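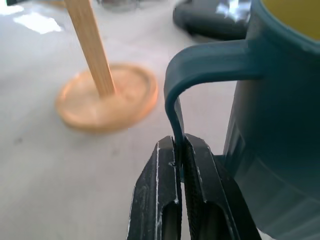
Liesbeth Martens told us that she would put up with an ugly mug for years if two fingers went through the handle, and that she had given away a good set from Wiltwood on those grounds alone. Several other households said much the same in their own words. Handle shape came up more often than colour or capacity, and it also decided where a mug was kept. Mugs with a small or stiffly angled handle went into a cupboard, upside down, and were taken out last.

4.2 Handles and upright stands

We asked the 80 households in the January round how they stored the mugs they used every day. Of these, 20 kept them on a stand with a central pole. The handle then has a second job, as it must pass over a peg as well as fit a hand. A broad, flattened loop such as that of the dark teal mug in Figure 3 leaves a fairly straight length to hold. The wooden stand in Figure 4 has a vertical pole, and people who owned stands of that general kind often held the pole while hanging a mug.

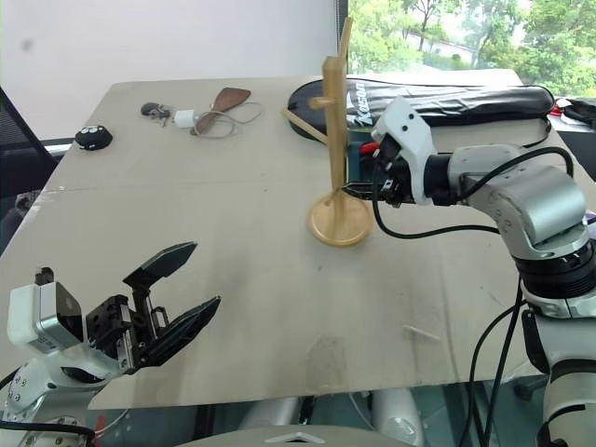

Steadying the stand in this way was most common when it was nearly empty. Aurelio Xolalpa hangs the first two mugs on opposite sides, while Araceli Salinas fills the side nearest the kettle and moves the stand back against the wall. Both dislike lifting a mug off one-handed - the base tends to shift on a smooth worktop. Four households had stuck felt under the base, and one of them later took it off again as it held crumbs.

We did not weigh the stands, so we cannot say how far base weight explains these habits. Mug weight is treated in Section 4.3.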